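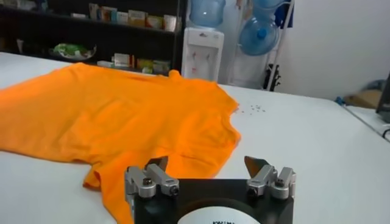
Figure 1. Orange T-shirt on the work table, seen from the wrist camera.

Robot Handling of Soft Objects
Handout 5: Finding a place to grasp
Instructor: Yatziri Zavala, room 615

In the last handout we worked with boxes. A box keeps its form when the fingers close on it, so one good measurement was enough. Cloth is different. When you pull one point of a shirt, all the other points can also move, and your old measurement has no more value.

Please look at Figure 1 before you begin the exercise. The collar area is toward the right of the garment and the cloth is gathered there. The sleeve folds under itself. For the program this sleeve is difficult, as the visible edge may be a fold and may not be the real border of the cloth.

We will use the word "ridge" for a raised fold which both fingers can close on from the sides. In the picture the ridges are a little lighter than the hollows. The Skeltance software uses this difference to propose grasp points, but it makes mistakes when the light changes, so always check its proposal by eye.

Exercise (work in groups of 2)
a) Print the figure and mark three ridges you would try first.
b) For each one, write the direction in which the fingers should close.
c) Explain which one you would avoid if the goal is to find the collar.
d) On the robot, test your first choice. Keep the speed at 30 percent or lower. Write down also the failed attempts, with the reason you suspect.

Groups who did not yet finish the Hivum calibration must do it before part d. The report is one page, and it is to be given to me at the first class of February. Drawings by hand are accepted.

Contact: Yatziri Zavala, room 615 | Course handouts, 15 January 2020 | Back to top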